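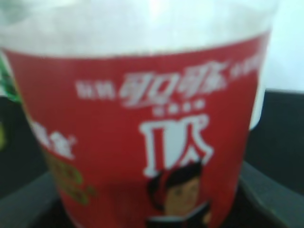 Teaching a cup pick by hand and by remote

Part 4 of the beginners' series. Parts 1 to 3 covered mounting the arm, setting the limits and getting a clean picture from the wrist camera. If you skipped the limits page, please go back and do it now, then come and join us!

A paper cup is my favourite first object. It weighs next to nothing, it costs next to nothing, and it tells you straight away when you've squeezed too hard. A wooden block will forgive almost anything. A cup won't, and you learn such a lot from that.

What you need

An arm with a gripper and a wrist camera (I use the Bavano, but any arm that lets you switch the motors to free-move will do)
A leader arm or hand controller for the remote part – mine is the Azar
Recording software. The screens and menu names on this page come from Flomadex
A stack of paper cups, because you will crush a few
A bit of tape for marking the table

Step 1: Set the start pose

Put the arm in free-move and bring it to a spot where the whole cup is in the wrist view with some table showing on each side. Save this as "home". Every recording starts here and ends here. If your home pose drifts between sessions, the training will still run and you'll spend an evening wondering why the arm goes for thin air. Ask me how I know.

Step 2: Guide it by hand

Press record, wait for the beep, then hold the arm just behind the wrist and walk it in. Keep your fingers off the gripper itself, and try to keep your hand out of the camera's view. Marthinus Steyn showed me a nice trick for this: stand behind the base and reach over, so that your arm follows the robot's arm. It feels odd for the first ten minutes and then you wonder why you ever stood at the side.

Go slowly on the way in. Pause for a moment with the fingers either side of the cup, close with the foot switch, pause again, then lift. Those two pauses make the recording much easier to trim later.

Hand guiding is brilliant for getting a feel for the path. You find out which joints are stiff, where the elbow wants to go and how low you can come before the gripper meets the table. I'd do five or six of these before touching the controller, even if you don't keep any of them.

Step 3: Close the gripper gently

Open Grip, then Force, and start at the lowest setting that lifts the cup at all. On my arm the width reading sits at 72 when the fingers first touch the paper and 43 when the cup starts to fold, so I stop well short of that. Your numbers will be different. Find both and write them on a bit of tape on the base!

Hold the cup a little above the middle. Too near the rim and it goes oval, too low and it tips as you lift.

Step 4: Switch to remote

Now for the fun part. Pair the leader arm, line the two arms up as closely as you can, and only then press Link. If they don't match, the follower will jump to catch up, and it jumps fast.

Drive from the wrist view as much as you can bear to. It is very tempting to look across at the table, but the robot will only have its cameras when it runs alone, and if you steer using things it can't see, you're teaching it something it can't copy. Up close the cup fills the picture and goes soft, so get lined up while you're still further back and keep the last bit straight.

Step 5: Vary things a little

Move the cup a finger's width between tries. Turn it, so the print faces a different way each time. A cup with a busy design on it looks quite different from one side to the next, and you want the arm to cope with all of them. Do some in morning light and some with the lamp on. Leave the home pose alone.

How many? My first set that really worked had 258 recordings in it, collected over most of March with Kagiso Radebe taking turns on the controller. Having two people driving helped hugely, I think, as we approach from slightly different angles. You'll see signs of life much sooner than that, so do train a rough version early on and see what it does.

Step 6: Throw out the bad ones

Watch every recording back at double speed. Delete anything where the cup was knocked, where you dithered for ages above it, or where a hand wandered into view. A small wobble that you corrected is worth keeping – the arm needs to see what getting back on track looks like.

If it goes wrong

Arm stops short of the cup: check that the wrist camera hasn't been nudged. Tighten it and compare with your saved home picture.

Gripper closes too early: your pause before closing is too short. Record twenty more with a longer one.

Follower lags behind the leader: close the preview window on the recording machine. This fixed it for me on the Akness laptop.

Next part: putting the cup down again, and stacking two.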